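Demonstration capture – hand-held grippers, bin and soft toy tasks
Prusholm project gallery, page 5
Notes by Felicja Wysocka, hardware by Ritva Kauppinen

Gallery pages cover one task family each. Page 5 is packing: a soft object goes into a rigid container, both hands in use, no robot in the loop during capture. The demonstrator holds one gripper in each hand and does the job directly. Views come from the head and from the grippers. 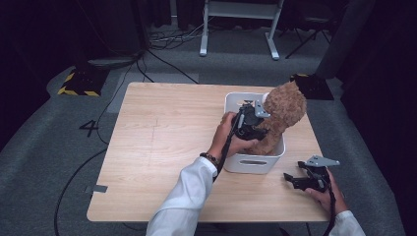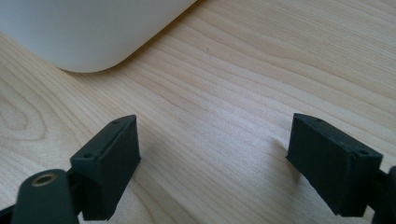 Setup

All tasks on this page are done standing, at table height, on carpet. Floor stations are numbered and the number goes into the episode name, so an episode can be matched to a table without opening the video. Tables are marked lightly where the container should start. The mark is a reference for the person resetting the task and is ignored in training.

Containers are white bins with hand holes. We tried clear bins in the first round and dropped them, as the depth estimate went straight through the wall and the fingertip pose near the rim was poor. A white bin has the opposite fault: in strong daylight it has almost no texture, and a gripper view that holds mostly bin gives the tracker very little to work with. Wood grain is better. Demonstrators are asked to approach at a slight angle so that some tabletop stays in view until the fingers pass the rim.

Grippers

The current pair is revision D. Fingers are 3D-printed, with flat pads screwed on so they can be changed without taking the linkage apart. Threaded inserts replaced self-tapping screws at revision C, after the printed holes wore out. Pad layer lines are left as printed. Sanded pads looked tidier and slipped on fabric.

Each gripper has a top bracket and is cabled. A wireless version exists at Jostance, where the task area is larger, but the clock drift between left and right was hard to correct after the fact and we stayed with cable here. Cable goes back along the forearm. If it is left to hang in front, it ends up inside the bin on the first reach.

Both units weigh the same within 5 grams. Early on the left was heavier than the right, and the demonstrations showed it: people set the left hand down between actions and kept the right one up.

Task definitions

Pack. Toy starts on the table, bin starts on its mark. The episode ends when both grippers are open and clear of the toy. The toy may stand higher than the rim. It may not hang over it.

Unpack. Reverse of pack. The toy must be set down, not dropped. Episodes with a drop are kept and labeled as recoveries if the demonstrator picks the toy up again within the same take.

Reseat. Toy starts in the bin in a bad position and is pressed or turned until it sits inside. One hand usually holds the bin. This is the shortest of the three and the hardest to label, as there is no clean moment of grasp.

Hand over. Toy passes from one gripper to the other above the bin. Added in May at the request of the Jostance group, and still optional.

Capture totals for this page

Accepted episodes: 339
Of these, pack: 152
Remainder split across unpack, reseat and hand over
Frame limit per episode: 220 at the reduced rate used for training

The frame limit applies to the exported file only. Raw takes are kept at full rate and full length. Anything that runs past the limit is split at the nearest point where both grippers are open, and if there is no such point the episode goes to manual review.

Instructions given to demonstrators

Start with both grippers open and in view of the head camera.

Look at what you are doing. The head view follows your head, and a glance at the monitor shows up as a large jump in the data.

Close slowly on soft objects. Finger width is recorded, force is not, and a fast squeeze on plush gives a width curve that looks like a miss.

Do not use your fingers, wrist or sleeve to steady the bin. If the bin needs holding, hold it with a gripper.

Keep going after a mistake. Say "mark" aloud if you want the take flagged.

Finish with both grippers open.

Known problems

Plush fur hides contact. From the gripper view, a pad resting on fur and a pad pressed well into it can look alike for several frames. Contact labels for reseat are therefore set by hand from the head view, checked against finger width. Two people label each take and differences over a few frames go to Ritva.

Reach into the bin blocks the head camera. When the demonstrator leans forward, the hand covers the fingers at the moment they close. A side camera on a stand was tested. It helped with labeling and did nothing for the trained policy, which has no side view at run time, so it is used for review only.

Daylight. The room has curtains and they should be drawn on the window side after 2 p.m. Several morning takes show a bright patch on the table which moves over the course of a session. They were kept. A policy trained without them failed more often near windows, though the difference was small and the test was short.

Open gripper drift. The resting width of the right gripper grew slightly over a long session. The cause was a loose screw at the pad. Pads are now checked at the start of every session and again after the break.

Transfer to the arms

Trajectories are replayed on the two-arm station before any training run, without an object, at half speed. The replay catches two kinds of fault: wrist angles that a person reaches easily and the arm does not, and passes where the two arms would meet over the bin. The second kind is common in hand over. People bring their hands much closer together than the arms allow, and no amount of instruction has changed it. The export script now flags any frame where the gripper brackets come within the set clearance, and the demonstrator repeats the take.

Elbow position is not recorded. For pack and unpack this has made no difference. For reseat, where the hand comes down almost vertically, the solver sometimes picks an elbow that knocks the bin, and a fixed preference for elbow-out solved most of it.

The bin is held down with removable putty on the arm station and left free during capture. We are aware this is a mismatch. With the bin free, the arms pushed it off its mark in the first trials – the person corrects for a sliding bin without noticing, and the policy had not seen enough of those corrections to copy them. More free-bin reseat takes are planned before the putty comes off.

Comparison with remote control

The same pack task was collected on the arm station by remote control, with the operator seated and watching two monitors. The takes were slower and the motion had more stops in it. Operators tended to lift the toy higher than needed to be sure of clearing the rim. In exchange, every remote take is by definition something the arms can do, and nothing was lost at replay.

For pack we see no reason to go back to remote control. For hand over the case is open, given how many hand-held takes are rejected for clearance. Felicja is preparing a mixed set, mostly hand-held with a smaller share of remote takes, and the results will go on the Prusholm methods page when the runs are done.

File notes

Episode names give station, task, demonstrator code and take number, in that order. Left and right always mean the demonstrator's left and right. Older files from the clear-bin round use the viewer's left and right and have not been renamed; check the revision field before mixing them with anything on this page.

Calibration is stored per session, not per episode. If a gripper was dropped during a session there will be two calibration files, and the later one applies from the take listed in its header.

Next page: folding, small cloths
Previous page: stacking, rigid cups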